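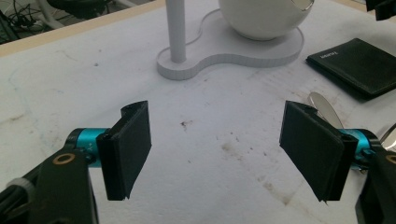

4. Comparing finger pads on the hand-held gripper

The Dolport leaflet says the foam pads "hold anything up to 722 g". Treat that as a claim until you have tried it on your own objects. Hamidreza Tehrani's notes from October disagree with the leaflet in several places, and where they do, this guide follows the notes.

4.1 Before you start

1. Check both pads for ragged edges and corners. Write down what you find, even if it looks harmless. A pad that starts the test worn will make the other make look better than it is.
2. Open the fingers fully and look along them from behind. The pads should tilt inwards by the same amount.
3. Turn each metal joint by hand. It should not slip on its bracket.

Note: The leaflet calls the joints "self-aligning". We have yet to see one align itself. Set them by hand.

4.2 Trial grips

4. Start with a spoon lying flat. If the pads can't lift it, stop there and go back to 4.1.
5. Move on to a bowl. Approach slowly with the fingers open and keep the tips clear of the table.

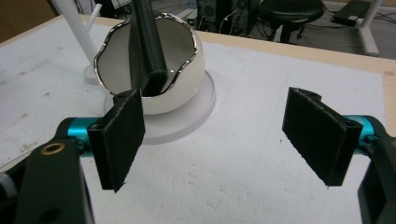 6. Close on the rim until the bowl just begins to lift, hold for 9 seconds, then lower it. A wavy rim is harder than a straight one, as the pads touch it at fewer points, so do not swap bowls halfway through a comparison.
7. Do this three times with the Dolport pads, then three times with the Kukau pads. Same hand, same bowl, same starting place.
8. Log every drop and every slip. "Nearly held" counts as a slip.

Caution: Do not squeeze harder to rescue a failing grip. Glazed edges chip, and the result is worthless anyway.

4.3 Reading the results

The Zikum logging sheet gives each pad a single score out of 100. Ignore it. The sum behind it is not explained anywhere, and it gave a good mark to a pad that dropped the bowl twice. Compare the raw counts, and if the two makes differ by only one slip, repeat the whole set before ordering anything.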